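**Montres connectées : pensez à couper la localisation**

Depuis mardi, je passe mes soirées dans les réglages de ma montre Vendberg, et j'en ai appris de belles ! Par défaut, l'appli partage le tracé de chaque sortie avec tous les abonnés – départ devant chez moi compris. Mes 12 derniers footings étaient donc en libre accès, et Bjarke Arnardóttir a retrouvé ma rue en deux minutes.
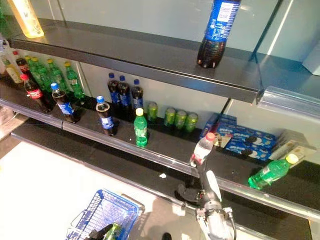
Pour y remédier, ouvrez « Confidentialité », puis « Carte », et masquez les 430 premiers mètres. Pensez aussi aux anciennes sorties, le réglage ne les modifie pas.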